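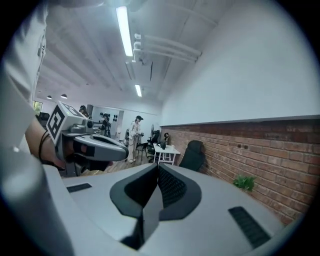

Anouk Jacobs asked for one thing at the last tenants' meeting, that this page say plainly what goes on in the room and leave out the slogans. It has been rewritten on that basis.

Print this page

Pletora is a packing and sorting workroom run as a small company. We take small retail goods, mostly boxed, and place them in trays to a written layout. The main room is long, with a white ceiling, exposed beams and fluorescent tubes. Pipes run overhead and are left uncovered for servicing. One wall is part brick.

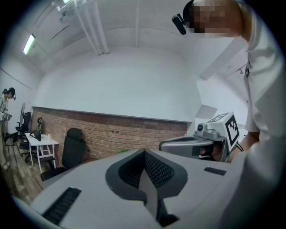
Willy Jacobs wrote to ask whether the layouts can be changed partway through an order. They can, up to the point where the first tray is signed off. After that a new layout sheet is issued and the order is renumbered.

Layout sheets are kept in the Mallix binder, which holds 101 current sheets. Each sheet gives the tray type, the item order and the facing side. Withdrawn sheets are filed separately for 4 years. Floor area is 61 square metres, including the desks.
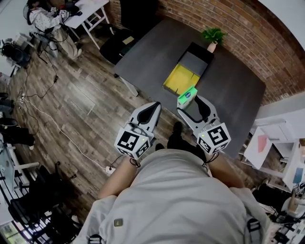
Small green-and-white box at the tray, main table.

Orders are accepted by e-mail only. Quote your sheet number. Unlabelled cartons are returned at the sender's cost.

Last revised Jun 23, 2024

E-mail this page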